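Why Do We Sleep in Beds, Anyway?
By Kathleen Egan
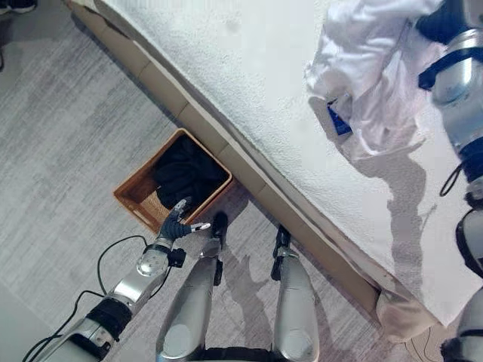
Why don't people just sleep on the floor?

Plenty of people do, and they sleep very well. Beds caught on in a lot of places for some dull but excellent reasons: floors are drafty, floors are hard, and floors are where the mice are.

Let's start a very long time ago. The first beds were heaps of grass and leaves. You would gather up a pile, lie down on it, and share it with whatever bugs had been living there first. When the heap got too flat or too buggy, you made another one. Some early people burned the old bedding and put fresh plants on top. Try suggesting that the next time you are asked to change your sheets.

The ancient Egyptians who could afford it slept on wooden beds with legs. Their pillows were a surprise. Many were headrests made of wood or stone, shaped like a little curved stand, and you put your neck on it. It kept the head cool and the hairdo tidy. Comfort was apparently somebody else's department.

Rich Romans had fine beds too, and they didn't save them for sleeping. They lay on couches to eat dinner. If you have ever been told to sit up straight at the table, you were born about 2000 years late.

For hundreds of years after that, an ordinary mattress in Europe was a cloth sack stuffed with straw. Straw pokes. It also squashes, so the sack had to be shaken out and filled again. Feathers were much nicer and cost much more. A good bed could be the most expensive thing a family owned, and people left them to each other in their wills.

Nor did you get the whole bed to yourself. Brothers and sisters shared, and travelers at an inn might be put in with a complete stranger. You could only hope he had washed his feet.

Metal springs came along in the 1800s. They pushed back when you lay down, so the middle of the mattress didn't turn into a ditch quite so quickly. Foam came later.

People still don't agree on what a bed should be. In Japan many families roll out a futon at night and fold it away in the morning. In parts of Central and South America, people sleep in hammocks, which let the air in underneath on hot nights.

My grandmother in Plekutthorpe had a feather bed so deep that 2 grandchildren could get lost in it before breakfast. We were always found by lunch.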